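Erneck Supply
Home / Wood Care / Oils and Waxes / Godiner Bench Oil

Godiner Bench Oil
Hardening oil for workbenches, shop tables and wooden counters that have to work for a living
200 ml tin
$28.00
In stock
Add to cart
Add to wish list

Product Details

Godiner Bench Oil is a thin, slow, slightly sulky oil for bare wood. It soaks in, it takes its time, and it dries to something you can set a coffee mug on without a lecture from the next person at the bench. It contains no stain and no glitter. The smell is best described as linseed with opinions, and it goes away once the oil has cured, a little before you stop noticing it.

We have sold it since the days when the shop was a counter, a bell and a cat. The label used to show a plow. It now shows a plane, following a long exchange with a customer who wanted to know whether the oil was safe for plows. (It is. He has a lovely plow.)

The maker, Godiner, is a small outfit that answers the phone when it feels like it. They have changed the lid twice and the recipe never. The current lid is the better one. You can open it with a coin, and if you wipe the rim you can open it again next year, too. If you don't wipe the rim you will need a screwdriver, then a larger screwdriver, and then a new tin.

What it's for

Bench tops, sawhorses, drawer fronts, tool handles, the shelf over the bench, the stool you stand on even though it's a stool for sitting. It is happiest on hard, tight-grained woods like maple, beech and birch. It will also do pine, although pine drinks like a sailor and you'll want a bigger budget.

What it isn't for

Floors. Decks. Boats. Cutting boards that see food (we sell a plain mineral oil for that, and it's cheaper). Anything already varnished, in which case the oil will lie on the surface and stay sticky until you apologize to it with mineral spirits. It won't fill scratches. It won't hide the ring left by the paint can in May, although it will make the ring look more distinguished.

How to put it on

Sand first. We know. Sand anyway. You don't need to go finer than the paper you'd use on a table leg, and we'd ask you not to turn up in the reviews to say you took your workbench to 3000 grit and the oil wouldn't soak in. One customer did this. The bench was a mirror. He could see his own disappointment in it.

Vacuum the dust, then wipe the top with a dry cloth, then look at it sideways against a window and vacuum it again.

Stir the tin, don't shake it. Pour a puddle the size of a saucer in the middle of the top and push it outward with a lint-free rag or a cheap white pad. Keep going with the grain and keep the surface wet. Dry patches will show up as the wood takes the oil in, so feed those. End grain will take more than you think is fair. Give it more.

After a quarter of an hour, wipe off everything that hasn't gone in. All of it. If you do one thing right on this page, do the wiping. Oil left standing on top of the wood turns into something with the texture of an old candy, and it will hold on to every shaving you make for a year.

Leave it overnight and do it again. 3 coats is the usual number for a bench. A fourth is for people who enjoy it.

Let the top cure for a week before you drop anything heavy on it. You can do light work before that, in the sense that we can't stop you.

Rags

Oily rags can heat up by themselves and catch fire. Spread them flat outdoors to dry, or drown them in a metal can of water with a lid. Don't ball them up and toss them in the trash under the bench you have just finished. We've run out of funny ways to put this, so please just do it.

Specifications

Contents: 200 ml
Base: boiled linseed and tung oil, citrus solvent
Color in the tin: weak tea
Color on maple: a shade warmer than bare
Sheen: low
Apply with: rag, pad, old T-shirt
Clean up with: mineral spirits, then soap, then patience
Storage: upright, lid on, away from frost
Ships by: ground only (it's flammable, and the airline has asked us nicely)

Goes well with

Gurkitz White Pads, pack. Cheap, flat, don't shed. You'll cut them in half, like everyone does.
Dmytriv Paste Wax. Goes over the cured oil if you glue things up a lot and would like the drips to pop off. Smells like a church.
Gurkitz Card Scraper. For the drips that didn't pop off.

Questions we get

How far does a tin go?
It depends on the wood and on you. A mid-size maple top will get its full set of coats from one tin if you don't kick the tin over. Buy two if your shop has a dog.

Can I put it over the old oil?
If the old oil is an oil and not something that says "oil finish" in small gold letters. Rub on a little mineral spirits in a corner. If the corner goes gummy, you have varnish, and you also have a weekend of scraping.

Does it yellow?
It goes amber over the years, slowly and evenly, wherever daylight reaches. Under the vise it stays pale. Move the vise after a decade and you'll have a pale vise-shaped patch to remember it by.

My top feels rough after the first coat.
Raised grain. Knock it back with a worn piece of sandpaper and carry on. The second coat is the one that starts to feel like something.

Do you sell it by the gallon?
Godiner says no. We asked twice. The second time they said it in writing.

Is it safe for kids' furniture?
Once it's fully cured we'd be comfortable with a toy box. We wouldn't hand a baby anything to chew on out of a workshop, and that goes for the baby's uncle as well.

From the reviews

"Did my late father-in-law's bench with it. Took off years of glue and pipe ash first. The oil went on in an afternoon and the bench looks like somebody cares about it. Lid is fiddly." Deolinda Calado

"Works fine. I don't see why a tin of oil needs this much reading." Gil-soo Noh

"I skipped the wiping. You were right about the candy. Four stars because it is my own fault and I'm still annoyed." Florencio Nieto

"Used on a birch plywood top and the edges came up beautifully, all the little layers. Wife has now asked for it on the kitchen shelves so I'm ordering again, against my will." Tien-fu Lo

A note on tops

People ask us what sort of top to buy before they oil it. We don't sell tops (they're heavy, and our delivery man has a back), but we have views. Solid wood in glued strips moves less than wide boards and can be planed flat again when you've abused it. Thin planks look handsome and complain in dry winters. Plywood stays flat, and nobody will compliment you on it. Whatever you buy, oil the underside too. It doesn't need to be pretty down there, but a top that's sealed on one face and bare on the other will cup, and it'll do it the week before company comes. 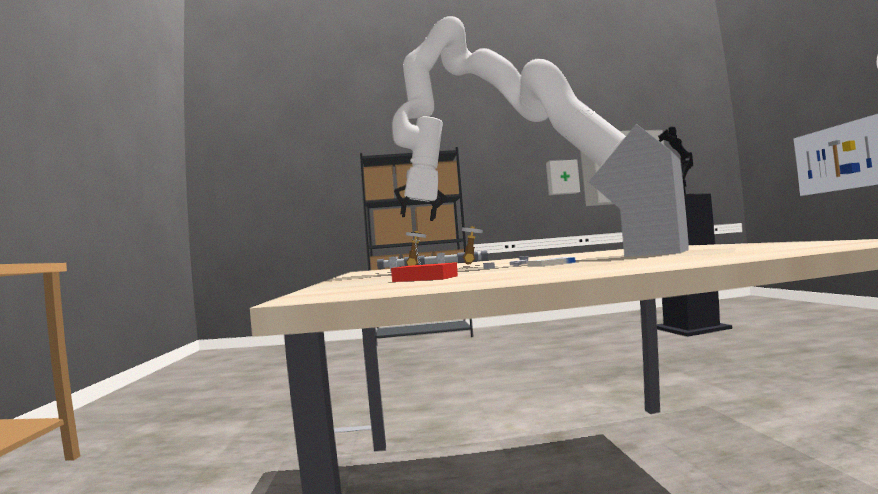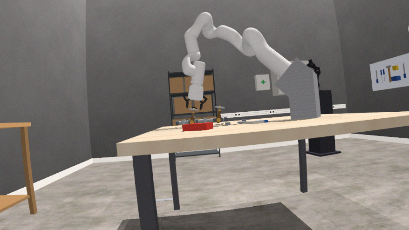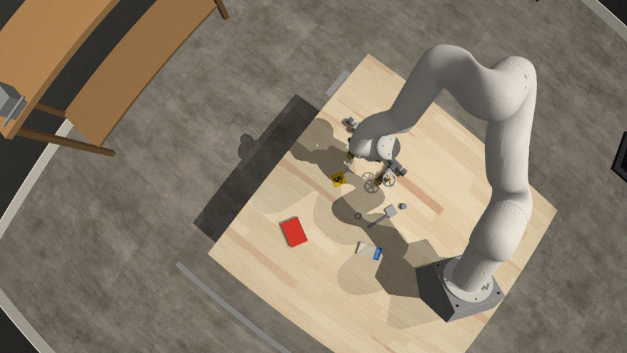
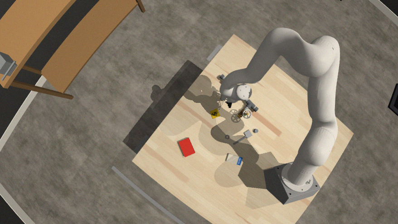
Color is what most of our mail is about, usually from somebody halfway through a first coat who has started to worry. Oil makes every piece of wood more like itself. Pale maple turns a little honeyed, beech goes pinker, and any odd strip that you'd been politely ignoring steps forward and introduces itself. If your top is built like the one in the last picture, cream and light tan strips with a few reddish-brown ones mixed in, expect those darker staves to stand out more once the oil is on. Some people love that. If you don't, wipe the bare top with mineral spirits before you buy a tin, and you'll get a preview that lasts until it dries. There is no way to even the color out afterward short of stain, and we'd rather you didn't stain a bench, as it will end up on the elbows of your good shirt.

Looking after it

Once a year, or whenever water stops beading, clean the top with a damp rag, let it dry, and rub in one thin coat. Wipe it off as before. You know how we feel about the wiping by now. Scorch marks can be scraped back and spot-oiled; the repair will look too new for a month or so and then you won't be able to find it. Ink is forever. Coffee is negotiable.

A half-used tin will skin over in time. Cut the skin out, don't stir it in. Dionysis Kourkoulas in our shipping room drops clean marbles into his tin to keep the level up and the air out, which works very well right up until you pour.

Shipping and returns

Orders placed before noon go out the same day. Unopened tins can come back within 28 days for a refund, less the postage. Opened tins can't come back, and we'd ask you not to test the post office on this. If your tin arrives dented but sound, keep it and tell us, and we'll knock something off. If it arrives dented and unsound, take a photo, put the box outside and call us before you call your mother.

Price last updated Feb 20, 2021. Local pickup available at the side door; ring twice, the first one only wakes the cat.

Back to Oils and Waxes
Write a review
Ask us about this product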